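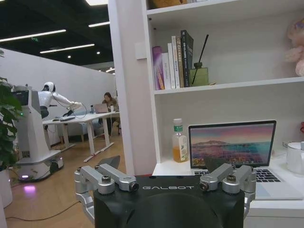 By Noemi Brundov, demonstration lead at Stavik

Tips for recording good shelf and desk examples

I have spent a good part of the last few years teaching arms to tidy shelves, and I still keep a page of notes taped inside my cupboard door. People ask me for a copy often enough that I have finally typed it up. Most of it is plain housekeeping, the same sort of thing your grandmother would have told you before company came over, with a bit about grippers mixed in.

Start with the shelf. Give it things of different heights and shapes: a short row of upright books, a square bottle with reed sticks in it, something plush, a bottle of juice or tea with a cap. A shelf of matching boxes is easy to set up and teaches very little. Leave a good stretch of bare shelf too, so there is always somewhere to put a thing down (you would be surprised how many sessions I have stopped because I filled every inch!).

Empty the diffuser before you begin. I learned this at our Breltska office one July, and the carpet smelled of fig until fall. The sticks can stay in, and they are worth keeping, as thin things that lean at an angle are hard to judge and the system needs plenty of them.

Tighten the caps on your drinks, and then go back and tighten them again.

If there's a laptop on the desk, leave it open now and then and closed at other times. A bright wallpaper on the screen is fine. Do turn off the screen saver, though, or you will get a lovely run of examples with the picture changing halfway through the reach.

Look at the finger pads before every session. Wipe them with a damp cloth, dry them well, and check the bolts on the linkages while you are down there. We used to do it once a week and the bolts crept loose – now it's part of making the coffee.

Cables deserve their own paragraph. Run them along the floor where your feet won't go, and if one has to cross the walkway, tape it flat. Leave some slack near the base. A tight cable will tug at the arm, and then you're recording the tug.

Move things between takes. I shift the books after every 7 recordings, and after 70 I clear the shelf completely and start over with new objects. Our Hauser set has 3,427 examples in it, and I would happily trade 2,000 of the early ones for a handful with more variety, because I was lazy and always put the tan book in the same place.

Go slowly, and keep the fumbles. If you miss a book and come back for it, let the recording run and label it as a second try. Throw one out only when something has fallen off the shelf or the arm has bumped the upright.

Lastly, let the room be a room. Colleagues can carry on working at the next desk and the plant can stay in its corner. Put the lights on the way they will be on an ordinary day, and write down which ones they were.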